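Section 2. Planning Your Purchase

Read this section before you order any part of the Fastau hand-held gripper kit. Parts ordered later ship separately and may arrive in a different order from the one you expect.

2.1 Decide what you need

1. Write down the tasks you want to record. Kitchen and tabletop tasks usually need two grippers, one for each hand.

2. Count your operators. Each operator working at the same time needs a full set.

3. Choose a table. Plain wood is fine. Allow 70 cm of clear depth in front of the operator.

4. Measure your heaviest object. The standard fingers are rated for 700 g. For heavier objects, order the Skurside reinforced linkage.

Note: The Yu charging dock holds two grippers. It is not included in the base kit.

2.2 Set the budget

1. Start with the base kit price on your Cellico quote. Quotes are dated and hold for 7 days.

2. Add spare finger pads. Pads wear faster than any other part - plan on replacing them long before the arms need attention.

3. Add spare ring bushings and pad screws. The service pack, part 456, contains both.

4. Set money aside for props. Trays, pans and cloths get scratched and bent, and you will want duplicates of anything used daily.

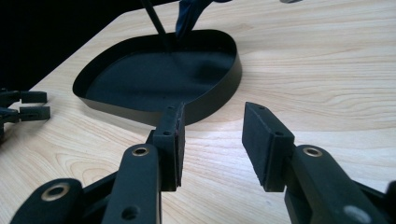

5. Include operator time. A new operator needs over 7 hours of practice before the recordings are worth keeping.

Caution: Do not buy pads from another supplier to save money. Pads with different hole spacing will not sit square on the arm and can crack under load.

2.3 Place the order

1. Check the quote against your list from 2.1.

2. Confirm the delivery address and a contact phone number.

3. Order spares with the kit. Combined orders ship in one box.

Note: Prices in the parts list are reviewed every July. If your order will be placed after that, ask for a new quote.

Go to Section 3 for unpacking.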